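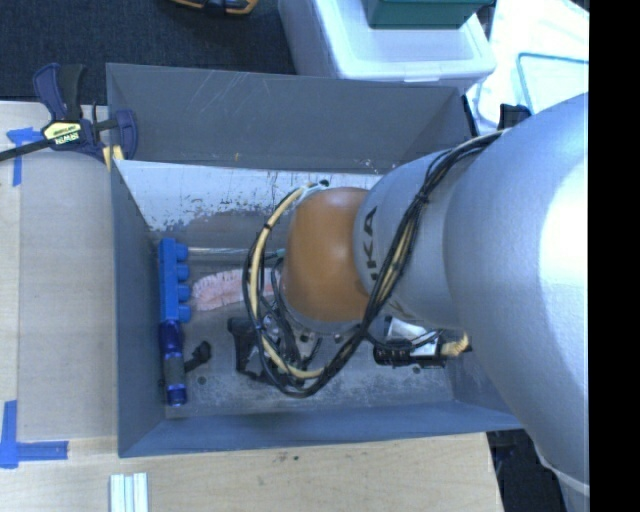 4. Emptying a mixed bin

4.1 Why this chore

Of the six chores in the study, emptying a mixed bin is the one that comes closest to what people ask for when they ask for a household robot. A junk drawer, a toy box at the end of the day and the catch-all tray at the end of a workbench all pose the same problem. Objects of no fixed kind lie in a container with walls, and each has to be taken out and put where it belongs. No single step is hard for a person. The parts that are hard for a machine are spread over the whole job, and they change as the bin empties.

The chore appears in both of our task lists. In the Hoststead list (household) it is called "clear the drawer", and in the Rakside list (shop floor) it is called "clear the tray". The two versions differ in what goes into the bin and in what counts as damage. The bin, the arm and the rules for scoring are the same, which lets us pool the attempts where the difference does not matter.

4.2 Setup

Figure 2 shows the cell during a run, with the arm reaching over the bin from the right. The bin is a gray metal box on a light wooden table. Its inner sides slope, and a bar clamp grips it at one corner. We clamped the bin after early trials in which contact with a wall moved it far enough to spoil the stored wall positions. Blue tape on the table marks reference positions, and these were checked before each session.

The bin was not cleaned up for the study. Its floor is scuffed and speckled, and paint has chipped from the strip along the upper back, leaving a ragged edge. We kept it in this state on purpose. A real drawer is seldom a plain matte surface, and several published results on clutter depend on a background that can be subtracted without much thought. Two small dark holes in the floor were also left open. To the object finder they look much like small dark objects, and they were the target of a number of false grasps, discussed in Section 4.5.

Objects were poured from a tub and then left as they fell. If an object landed outside the bin it was put back by hand with the eyes averted, a crude step but one that kept the operator from choosing a helpful pose. The load in Figure 2 is typical in kind: a blue plastic block piece with rounded studs, a shiny dark-blue flashlight lying next to it against the left wall, a thin rod, a fuzzy pale-pink item, and a black device with a reflective panel and thin wires across it. Rigid, soft, shiny and trailing things share one floor.

Grasp choice was handled by Odik, our planner, in two modes. In the open mode the planner picks a grasp from one view and carries it out. In the closed mode it looks again before the fingers shut and may give up the attempt. Nothing else was changed between modes.

4.3 Scoring

An attempt begins when the arm leaves its rest pose and ends when it returns there, with or without an object. It is scored as clean if exactly one object leaves the bin and is released over the correct outer tray. It is scored as partial if the object leaves the bin but is dropped, or if a second object comes along with it. Everything else is a failure, including a safe stop.

We also record the Amissah rule, taken from our earlier work on table clearing: an attempt is marked down one grade if a person would have had to step in before the next attempt could start. The rule matters here more than in the other chores. A robot that leaves a flashlight wedged between its wrist and the wall has not simply missed one object. It has stopped the job.

In total, 518 attempts were scored. Grades were assigned from the recordings by O. Vainio without knowledge of the planner mode. Attempts where the view of the bin was fully blocked at the moment of release were graded from the force record and the state of the bin before the next attempt.

4.4 Results by object position

The strongest predictor of a clean grade was position, ahead of shape, size and weight. Objects lying in the middle of the floor, with free space on both sides, were removed cleanly in nearly all cases in either mode. For these objects we consider the problem solved at the level a household would need, although the speed is well below that of a person.

Objects lying along a wall did much worse. The flashlight is a good case. A smooth tube against a sloping side offers a finger no room on the wall side, and the slope tends to guide the finger down onto the tube and not past it. A person deals with this by rolling the tube away from the wall with one fingertip before picking it up. Odik has no rolling move. It can only change the approach angle, and at the steeper angles the wrist comes close to the rim before the fingers reach the floor. The block piece did better in the same place, as the gripper could often close on a stud.

Neighbours made matters worse again. Where two long objects lay end to end along a wall, the planner often proposed a grasp across the gap between them, treating them as one object. Closed mode caught many of these cases on the second look. Open mode caught none, by design.

4.5 Results by object type

Soft items were removed reliably but seldom cleanly. The fingers nearly always got hold of something, and the item nearly always came up, but it often brought a light object with it. Under the Hoststead list this is a small fault. Under the Rakside list, where a small fastener may be the thing carried off, it is a serious one, and the two lists should not be read as giving the same result for this class.

Shiny objects caused gaps in the depth image. The device with the reflective panel was regularly seen as a dark rim around a hole, and the planner placed grasps on the rim alone. Some of these worked. We do not count this as skill, and the grades for that object should be read with care.

Wires were the worst class in both modes. A wire lying across an object is too thin to be kept by the depth filter and so does not exist as far as the planner is concerned. When the object is lifted, the wire lifts with it, or holds it down, or catches on a finger. Most of the attempts marked down by the Amissah rule had a wire or cable involved at some point.

Very small dark objects were confused with the holes in the bin floor. After repeated failed grasps on a hole, closed mode will lower the score for that spot and move on. Open mode will return to it until the attempt limit is reached.

4.6 The arm as an obstacle

One limit is not a matter of planning. The arm is large for the bin. With the wrist over the middle of the floor, as in Figure 2, the joint cover, the loop of black cables and the hose hide much of what lies beneath them from the fixed camera. The loop also hangs wide of the joint cover. Our collision model treats it as a fixed shell, drawn wide enough to allow for sway, and this shell rules out many wall grasps that the fingers themselves could make.

We repeated a subset of wall cases with the shell removed and the arm slowed. More grasps were proposed and more were clean, though the cables touched the rim in several of them. We judged this acceptable for a test and unacceptable for daily use. Routing the cables closer to the wrist would be a cheaper fix than any change to the planner, and it should be tried first.

4.7 Can it be called done?

For the question set in Section 1, we grade the chore as "possible with a person nearby". The arm can take most of the contents out of a mixed bin and put them in the right trays. It can't yet be left to finish. The objects that remain at the end of a run are the ones along the walls and the ones tied up with wires, and these had to be cleared by hand in most runs of both lists. A household would gain little from this, as the person must still come back to the drawer. A shop floor might gain more, provided that loose wire is kept out of the tray and the remaining parts can wait until the end of a shift.

The closed mode is preferred for both lists in spite of its longer cycle time. Section 5 applies the same scoring to folding and stacking, where walls play no part and most of the failures come after the grasp.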